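How to Hand-Wash Dishes Without Hating Everyone You Live With

My first apartment had no dishwasher, unless you counted me, and my roommates did. I have since washed what feels like 2,000 casserole pans and formed opinions about most of them.

What you need

A sink with a stopper, dish soap, a sponge you'd be willing to show your mother, a scrub brush, and a rack. A second basin for rinsing is nice if you have the counter space. I don't.

Step 1. Scrape

Get the food off the plates and into the trash or compost. Rice is the great liar here. It looks like nothing, then swells up and moves into your drain.

Step 2. Soak the bad ones

Fill anything crusty with hot water and a squirt of soap and leave it for 20 minutes. "Soaking" overnight is a different activity, and your household knows what it's called. Eggs and oatmeal come off more easily if you start them in cool water.

Step 3. Wash in order

Glasses first, then silverware, then plates and bowls, then pots. The water gets greasier as you go, and you want the grease to meet the things that already have it coming. Change the water when the suds give up. For a big dinner I change it about 4 times.

Keep knives out of the sink. Wash each one by hand, blade facing away from you, and put it straight down to dry. Reaching into cloudy water for a knife is how I met the staff of my local urgent care.

Step 4. Rinse hot

Hot water runs off faster and leaves fewer spots. Wear gloves if your hands object.

Step 5. Rack them properly

Stand plates on edge, one to a slot, with air between them. Cups go upside down at a slight tilt. Bowls should never be nested, however badly they want to be.

Then walk away. A towel that has been hanging on the oven door since July will only undo your work.

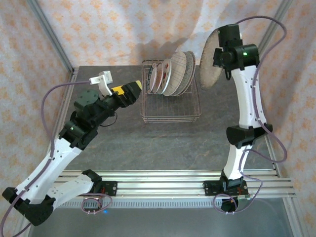

Hertta Koivisto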